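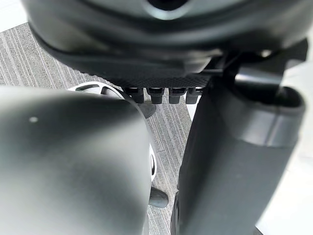 图3 作业中的末端近景,两指之间可见灰色条纹地毯与白色轮体

4 茶水间作业的自动化与岗位变化

4.1 研究场所与作业范围

本节讨论 Grotden 办公区茶水间引入双臂机器人之后,杯盘收整作业的流程变化,以及该变化对后勤服务人员和普通办公人员的影响。前一节已说明 Raltari 平台的硬件构成与控制方式,此处不再重复,仅在涉及岗位分工时作必要的回顾。

Grotden 的茶水间与办公席位处于同一开放空间,台面、水槽、洗碗设备与工位之间没有隔断。机器人作业时,附近常有人员就座办公。这一布局与 Kukstead 的封闭式配餐间差别较大,也是本研究选择 Grotden 作为主要场所的原因。在封闭的配餐间内,自动化设备主要面对操作人员;在开放的茶水间内,设备还要面对只是路过取水或坐在旁边处理邮件的人。后一类人员没有接受过操作培训,其感受与行为在以往的作业评估中较少得到记录。

纳入本次观察的作业包括:从台面或操作人员手中取得空杯,将杯具放入洗碗设备,将盘类放置于沥水架,以及收回已清洗的器具。擦拭台面、更换垃圾袋、补充咖啡豆和处理破损器皿不在机器人的作业范围之内,仍由后勤服务人员完成。玻璃薄壁器皿在项目初期曾短暂列入试验,后因管理方要求移出清单,相关数据未纳入本文。

4.2 资料来源与编码

观察自二月开始,资料由三部分组成。第一部分为后勤班组填写的作业日志,共169份,每份对应一个班次,记录内容包括当班人员承担的任务、对机器人的介入情形以及交接事项。第二部分为半结构访谈,受访者37人,其中既有后勤服务人员和班组长,也有在茶水间附近办公的职员。第三部分为设备运行记录与机载视角的影像资料,用于核对日志中描述不清的介入事件。

日志采用统一表格,但各班次的填写习惯差异明显。有的班次对每一次介入都写明起因与处置,有的班次仅在备注栏写“正常”或“已处理”。研究组未对简略日志作补充推断,凡无法与运行记录对应的条目,一律归入“情形不明”类别。编码由两名研究人员分别完成,对不一致的条目逐条讨论后确定归类。讨论中分歧最集中的问题是“协助”与“纠正”的界线:后勤人员把杯子转动一个角度以便机器人抓取,在日志中有时记作协助,有时记作纠正。最终的处理办法是看动作发生的时间,在机器人开始接近物体之前发生的归为协助,其余归为纠正。

访谈在工作时间内进行,地点由受访者选择。班组长不参加其下属人员的访谈,访谈记录也不向班组提供。受访职员中有少数人表示从未注意过机器人的具体动作,只知道“那边有东西在动”,研究组仍保留了这部分访谈,因为不注意本身也是对开放空间自动化的一种反应。

4.3 任务构成的变化

引入机器人之前,茶水间的杯盘收整附着于其他工作之中。后勤人员在更换垃圾袋或擦拭台面时顺手收走空杯,在水槽积满之前集中装载洗碗设备。班组的工作安排表上没有“收杯”一项,该任务的工时也从未单独核算。多名受访人员在访谈之初难以说明自己每天在收杯上花费多少时间,班组长提供的估计相互之间也有较大出入。

机器人投入运行后,收杯成为一项有名称、有起止时间、有记录要求的任务。任务的一部分由设备执行,另一部分则转化为围绕设备的准备与监看工作,包括清空台面上妨碍手臂运动的物品、拉开洗碗设备的抽屉、确认杯内没有残余饮料、在交接表上记录异常。这些工作在过去或者不存在,或者因过于零碎而不被视为工作。日志显示,在运行初期,准备与监看占用的时间有时超过原来手工收杯所需的时间;随着摆放规则固定下来,准备时间有所下降,监看时间的下降则较为缓慢。 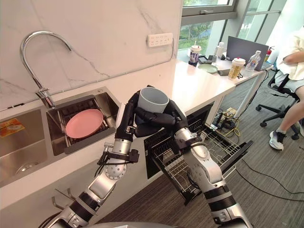

机器人投入运行后,后勤班组的总工时发生了怎样的变化?

总工时与引入前大体持平,变化主要体现在工时的分布上:零散的收杯时间减少,集中的准备、监看和记录时间增加,班组因此需要在每班开始时预留一段固定时间。

工时分布的变化对不同人员的意义并不相同。对早班人员而言,上午首次运行前的准备恰与补充物料的时段重合,两项工作争用同一块台面。早班受访者普遍反映节奏变紧,有人提出将首次运行推迟,班组在试行后采纳了这一意见。对晚班人员而言,下午集中出现的空杯过去须在下班前一次处理完毕,现在可以分批进行,体力负担有所减轻。晚班人员对机器人的评价总体高于早班,研究组认为这与排班位置有关,不宜直接解释为个人态度的差异。

腰部与手腕的负担是访谈中较常提及的话题。装载低位的洗碗抽屉需要反复弯腰,年资较长的受访者对这一动作最为敏感,也最愿意将其交给设备。同时,监看要求人员在固定位置站立,部分受访者认为长时间站立不动比走动收杯更易疲劳。班组后来允许监看人员在能够随时停止设备的距离内就座,此后的日志中不再出现有关站立的意见。本研究未采集生理指标,上述内容仅反映受访者的主观陈述。

4.4 介入、判断与技能

运行记录中可与日志对应的人工介入约400次。介入的直接起因多样,常见的有器具摆放方向不符合抓取条件、台面上有私人物品、杯内留有液体、放置位置已被占用等。就处置方式而言,大多数介入只需移动物品后恢复运行,少数需要终止当前任务并由人工完成剩余部分。需要技术人员到场的情形集中在运行的前段时期。

从岗位技能的角度看,值得讨论的是后勤人员在介入之前所作的判断。一件器具是否应当由设备处理,作业规程给出了类别清单,但清单难以覆盖实际遇到的全部情况。职员自带的杯子形状各异,有的带盖,有的附有吸管;盘子可能叠放,也可能压着餐具。规程要求人员在“无法判断”时按人工处理,执行中人员很快形成了自己的标准,例如根据杯口宽度与把手位置估计抓取是否顺利。这些标准在班次之间口头传递,最初没有书面形式。

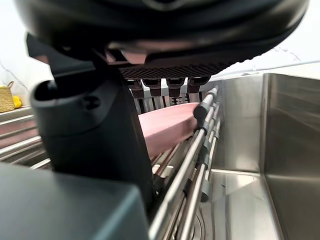
研究组将访谈中提到的此类标准整理后交班组讨论,发现早班与晚班的做法在若干处相反。早班倾向于把扁平器具留给人工,理由是沥水架的间隙较窄,放置后需要再次调整;晚班则倾向于先让设备尝试,失败后再介入。两种做法各有依据。早班的时间较为紧张,一次失败的尝试会影响后续工作;晚班有较为宽裕的时间,并且希望通过尝试积累记录,供技术人员改进。班组最后没有强行统一,而是在交接表中增加一栏,由当班人员注明采用的做法。这一处理方式在管理方的季度检查中曾被视为“执行不一致”,经说明后得以保留。

上述情形表明,作业中的判断力在自动化之后仍然由后勤人员承担,其内容则有所改变。过去的判断围绕清洁与时间展开,如何时收杯、先洗什么;现在的判断增加了对设备能力的预估。后一种判断需要一定的经验才能形成。新到岗人员在培训中学习的是停止、恢复和上报三项操作,对设备能力的预估只能在跟班过程中获得。班组长反映,新到岗人员在独立当班的初期介入次数偏多,常在设备能够自行完成时提前中止任务。研究组核对运行记录后认为该描述基本属实,但也注意到提前中止并未造成器具损坏,其代价主要是时间。

技能的认定是访谈中分歧较大的问题。部分后勤人员认为,能够与设备配合工作应当在岗位等级中有所体现;管理方则认为相关操作较为简单,培训时长不超过90分钟,不足以构成等级调整的依据。双方所指的实际上是两种不同的能力,管理方以培训时长衡量的是操作步骤,后勤人员所说的则包括前文所述的预估与取舍。截至本文写作时,岗位说明书中仅增加了“协助自动化设备运行”一句,未涉及等级与薪酬。

记录工作的增加也引起了一些意见。交接表由一页扩展为两页,填写时间压缩在班次结束之前。有受访者指出,表格中的多数项目服务于设备改进,由后勤班组承担填写工作,却看不到改进的结果。针对这一意见,项目方于2022年10月11日与班组召开了沟通会,同意删去重复项目,并将软件更新的内容以书面形式告知班组。此后的日志填写较为完整,“情形不明”条目的比例有所下降,但由于同期运行任务也趋于稳定,难以将这一变化完全归于沟通会的作用。
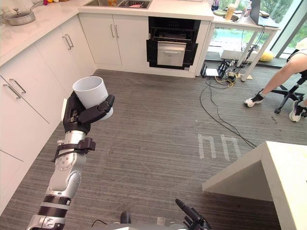 4.5 对邻近办公人员的影响

在茶水间附近办公的职员与设备没有工作上的从属关系,其受到的影响主要来自空间与声音。设备运行期间,水槽一侧的台面暂时不供使用,取水和清洗私人杯具需要等待。受访职员大多表示等待时间可以接受,也有人改用另一楼层的茶水间。后一种做法造成了另一楼层收杯量的增加,而该楼层并未配备机器人,新增的工作由当地班组以手工方式承担。此类负担的转移在单一场所的评估中不易察觉,本研究也是在访谈后期才注意到,因而缺少引入前的对照数据。

声音方面的意见较为分散。电机运转的声音被描述为“可以忽略”,器具与金属水槽接触的声音则较常被提及。靠近茶水间的席位在引入设备后曾作调整,需要频繁通话的职员被安排到较远的位置。调整由各部门自行协商,没有形成统一规则。部分职员反映,协商时已有人表示愿意换位,但因显示器与网络接口的位置固定,最终未能实施。

私人物品的处置在运行初期引发过争议。职员习惯将未喝完的饮料和餐盒暂放在台面上,过去后勤人员能够辨认其中多数物品的归属,并据此决定是否收走。设备运行要求台面保持清空,后勤人员只得在每次运行前将物品移至一侧,由此出现了物品找不到或饮料被误弃的投诉。投诉的对象通常是后勤人员,尽管清空台面的要求来自设备规程。班组在台面一端划出固定的暂放区之后,投诉明显减少。受访的后勤人员对这一阶段印象较深,认为自己承担了由设备规程引起的责任。

职员与后勤人员之间的日常交流也有变化。过去后勤人员在收杯时会经过各席位,与职员有简短的问候;收杯集中到茶水间以后,这类接触减少。个别职员在访谈中表示,现在已不清楚当班的是谁。后勤人员对此的看法不一,有人认为工作受到的打扰减少,有人则认为与办公区的关系变得疏远。由于访谈未预先设置相关问题,这部分材料只作为后续研究的线索。

4.6 与 Kukstead 配餐间的对照

为检验上述观察是否受到开放空间的影响,研究组查阅了 Kukstead 配餐间同类设备的运行文件,并与该处班组进行了一次集体座谈。Kukstead 使用的控制软件由 Ugwu 维护,任务清单与 Grotden 接近,器具则全部由配餐间统一提供,规格一致。该处人员介入的起因以放置位置被占用为主,与私人物品有关的介入基本没有出现。

器具统一之后,后勤人员对设备能力的预估变得较为简单,班次之间的做法也较为接近。座谈中,Kukstead 班组更关心设备停机时的人员安排。该处的编制在设备引入前已经按减少后的工作量核定,停机时需要从其他岗位临时抽调人手。Grotden 在观察期内没有调整编制,停机时恢复手工收杯即可,班组对停机的反应因此较为平静。两处的差异提示,编制调整的时点对后勤人员的影响可能大于设备本身的性能。Kukstead 的材料仅来自文件与一次座谈,无法与 Grotden 的日志作逐项比较。

4.7 局限

本节材料存在若干限制。作业日志由当班人员自行填写,工作繁忙时的记录往往最为简略,而这些时段恰是介入较多的时段,介入次数因此可能被低估。受访者均为自愿参加,在观察期内离岗的人员未能联系到,其离岗原因是否与设备有关不得而知。此外,研究人员在茶水间的现场观察可能使班组对规程的遵守程度高于平时,早班人员在访谈中也曾提到这一点。

观察期内设备软件经过数次更新,前后时段的介入次数不宜直接相减作为学习效果的度量。第5节将按软件版本分段报告运行结果,并说明各版本之间任务清单的增减情况。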